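Notebook, packing and small parts bench
Aug 13, 2026

Continued from the page with the label tests. Benoît asked me to write down what we decided for the sorting trays, so that the people in Viltport can read it without calling us.

The question is still the same. The kits for Brarano go out with small parts in a tray, and the trays we used until January were opaque. One had to lift everything out to see if a compartment was complete. Benoît Deschamps wanted clear trays already last year, and I was against it, for reasons of price. I have changed my mind, mostly. The clear ones from Coste cost a little more, but the checking goes faster and my neck is grateful.

What I did today. First I cleared the table and put the white board back on top of it. On the bare wood the clear tray is difficult to read, the grain comes through and the small washers get lost in it. On the white board they are easy to find. I had tried a grey mat before, and it was worse than both. So the rule for the moment: white board under every clear tray, also when one is in a hurry.

Second, the direction of the tray. I had it across the table in the morning, with the long side towards me, and I kept knocking the far corner with my sleeve. In the afternoon I turned it, so that the long side goes away from me. It is better for both hands. The disadvantage is that the far compartments are a stretch for shorter people, and I would like somebody other than me to try it before we write it in the work sheet.

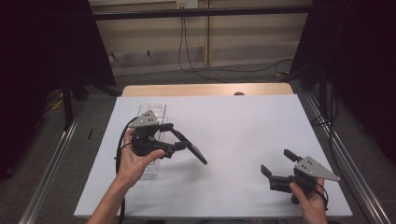
Clear tray on the white board, lengthwise, tools in both hands.

Third, the light. The shadow of the hand and of the tool is soft on the board, and it does not trouble me so much as I had expected. It becomes a trouble only when I lean forward. I moved the stool back by the width of one hand and this was enough. I did not touch the lamps.

The compartments themselves are shallow. The moulded edges are rounded, which is kind to the fingers, but flat parts slide up the side and lie at an angle. With the Hudo clips this happened several times. I pushed them down again with the tip of a pencil. A small piece of foam at the bottom would hold them, but then we lose the view from below, and Benoît likes to lift the tray and look at it from under. To be discussed.

Time: the old tray took me 118 seconds to fill and check, the clear one took 97. It is one person and one afternoon, so please do not copy these numbers into a report. I was also more tired for the old tray, I think, as I did it after lunch.

Stock: the cupboard list says 988 clips. I have not verified it. There are 41 clear trays on order at Coste, and the delivery note must go in the blue folder, not in the drawer (it was in the drawer last time, and I searched for it the whole morning).

Other remarks, without order:

The board has started to move a little when I press on the near side. Rubber feet, or double tape. I prefer the feet, because the tape leaves glue on the wood and afterwards I am the one who scrapes.

Cables should be led down at the side before one begins. When they lie over the board they push the tray, and then everything must be aligned again.

The lids of the clear trays close with more noise than force. I put one in my bag with some old screws inside and I will see tomorrow how it has travelled.

For Benoît — could you ask Viltport if they want the tray numbered from the left or from the hinge? Their drawing shows one and their letter says the other. I will not print the labels before I have the answer.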